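Windthorpe Housing Trust, Resident Services

Replacement of home routers, Brinalness estate. The following thread sets out what residents will receive, how the router should be put together and placed, and where to obtain help. It replaces the notice issued in May.

1. The Trust is replacing the router in all 747 homes on the Brinalness estate. The work covers flats, maisonettes and the sheltered flats on the north side. There is no charge to the resident and no change to the rent or service charge as a result.

2. The broadband service itself continues to be supplied through Mandov under the existing agreement. Account holders do not need to sign anything or speak to Mandov. Bills, where a resident pays for a faster service, will look the same as before.

3. Residents may choose to have the router fitted by a member of our team or to fit it themselves. Those who have not replied to our letter will be placed on the list for a home visit. Replies can still be changed by telephone up to the day before.

4. The new router is white, with three antennas and a ridged top. A yellow Ethernet cable connects it to the wall socket. Please check that the router, the cable and the power supply are all present before disconnecting the old equipment.

5. We advise residents to prepare the router on a clear table and not on the floor behind furniture. Allow enough room for the cable to lie loose. A white or pale table top makes small parts easier to find, though any steady surface will do.
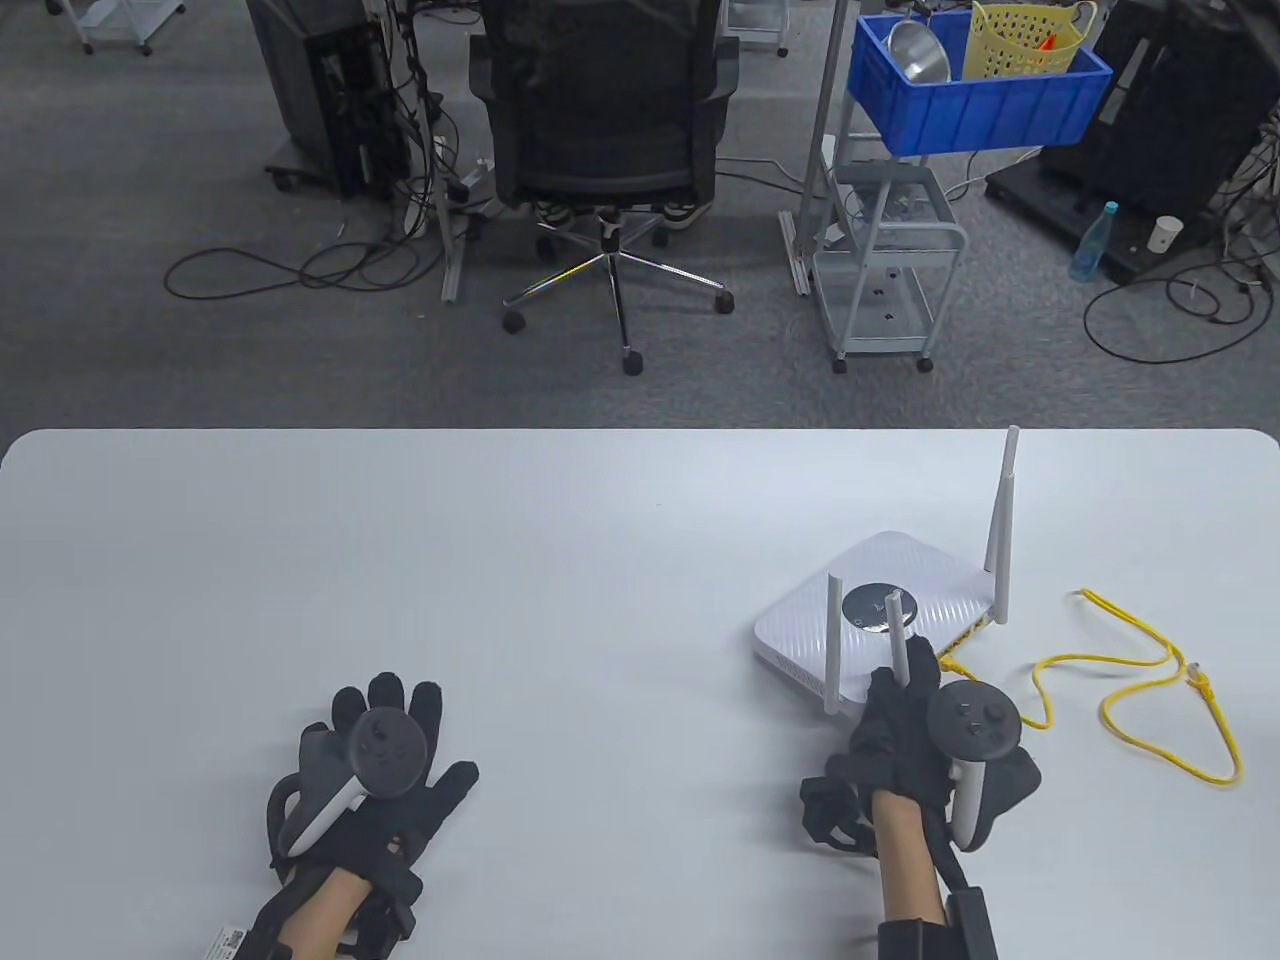 6. The antennas should be raised before the router is put in its permanent position. They turn at the base. Hold each one low down and move it slowly — if it resists, turn it the other way and do not force it.

7. For most flats, all three antennas should stand upright. In the maisonettes, where a signal is needed upstairs as well, one antenna may be leaned over to the side. Residents are welcome to try more than one position over a few evenings and keep the one that suits the household.

8. The yellow cable has the same connector at both ends and can be used either way round. Push it in until a click is heard. To remove it, press the small tab and pull on the connector. Please do not pull on the cable.

9. A longer cable is available from the estate office for homes where the socket is in the hall cupboard. Our engineers carry these as a matter of course. Residents fitting their own router should ask for one before starting, as the office closes at 4.30 pm.

10. Spare cable should be gathered into a wide loop and left resting behind the router. Tight coils and cable ties pulled hard are a frequent cause of call-outs. Please also avoid running the cable under a rug or through the hinge side of a door.

11. A note on placing the router. It should stand on a shelf, table or cabinet at waist height or higher, in the room where it will be used most. The hall cupboard is permitted but seldom gives good results in the back bedrooms.

12. The router should not be placed beside a microwave oven, inside a metal cabinet, behind a television or on a radiator shelf. Fish tanks also reduce the signal. Several residents have asked about windowsills: these are acceptable if they are dry and out of direct sun.

13. Any slots or openings in the casing of electrical equipment are there to let heat out and must be kept clear. Please do not stand plants, post or framed photographs on the router, and do not cover it with a cloth. We understand that it may not match the room.

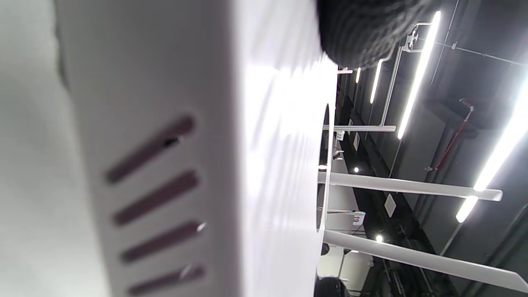 14. Dust collects in narrow openings over time. A soft, dry brush is sufficient to remove it, and twice a year is often enough in most homes. Switch off at the wall first. Sprays, polish and damp wipes should not be used on any part of the equipment.

15. The router may feel warm to the touch in ordinary use. If it becomes too hot to hold comfortably, or if there is a smell of burning, switch off at the wall and telephone the out-of-hours line. Please do not open the casing.

16. Connecting to the service. The network name and password are printed on the card enclosed with the router. Letters in the password may be capital or small and must be typed as shown. The card does not use the letter O or the figure 0, following complaints about the last one.

17. Residents who would like to keep their old network name and password may do so. The steps are in the leaflet, page 2. Doing this means that telephones, televisions and printers will normally reconnect without further attention.

18. The first start takes longer than later ones. Please leave the router switched on and untouched for ten minutes, even if the service does not appear straight away. Switching it off and on during this time will make it begin again.

19. Residents with a pendant alarm, telecare unit or door-entry handset that relies on broadband must not fit the router themselves. A visit will be arranged at which the alarm is tested before our engineer leaves. If your home has such a device and you have not heard from us, please get in touch.

20. The same applies to residents who use medical equipment that reports to a clinic. Tell us the make and, if you have it, the clinic's telephone number. We will agree a time with you and with them.

21. Home visits are being carried out block by block, starting with the 62 sheltered flats. Visits take place between 9 am and 5 pm. Evening visits until 7 pm can be requested by residents who work during the day, and we have added to the number available following the response to our letter.

22. All engineers carry a Windthorpe identity card with a photograph. They will not ask for bank details, for payment or for the password to any personal account. A resident who is unsure should close the door and telephone the estate office on the number printed on the rent statement.

23. Engineers will need a clear route to the broadband socket and a small space on a table or worktop. They are not able to move heavy furniture. If a wardrobe or sofa stands in front of the socket, let us know beforehand and two members of the grounds team will attend.

24. Old routers. Please do not put these in the household bins or the chute. They can be handed to the engineer or left in the collection crate at the estate office, together with the power supply. The old cables are also accepted, whatever their condition.

25. Returned routers are reset and the stored names and passwords removed. Those that can be used again go to Voß, the contractor that handles repair and recycling for the Trust. The rest are broken down for parts and metal. Residents may ask for a receipt.

26. Residents who own their own router and prefer to keep it may do so. We ask only that they write to confirm this, so that our helpdesk is aware. The Trust cannot repair or replace privately owned equipment, but advice on settings will be given where possible.

27. On shared rooms: the laundry and the common room in the north block will have their own equipment, fixed to the wall. The password is displayed on the noticeboard in each room and changes at the start of every month.

28. A question received this morning: may the router be moved after it has been fitted? Yes. Switch it off, move it, check that the cable still reaches without strain, and switch it on again. There is no need to inform us.

29. A second question: do the antennas come off? They should be left in place. If one has become loose or has been knocked, bring the whole router to the estate office and it will be exchanged at the counter. There is no charge for the first exchange.

30. A third, from a resident in the maisonettes: is the leaflet available in large print? It is, and also as an audio recording. Requests should be made to Hilkka Juntunen, Resident Services, who can also arrange for a colleague to go through the leaflet by telephone.

31. Comments about missed or late visits should be addressed to Tapio Laaksonen, who manages the appointment list. Please include the flat number and the date given in the letter. A reply will be sent within 2 working days.

32. Drop-in help is offered in the common room between 10 am and noon while the work continues. Residents may bring their router, a laptop or a telephone that will not connect. Tea is provided, and there is step-free access from the car park.

33. A correction to post 9: the estate office remains open until 5 pm during the replacement work. Longer cables may be collected until then.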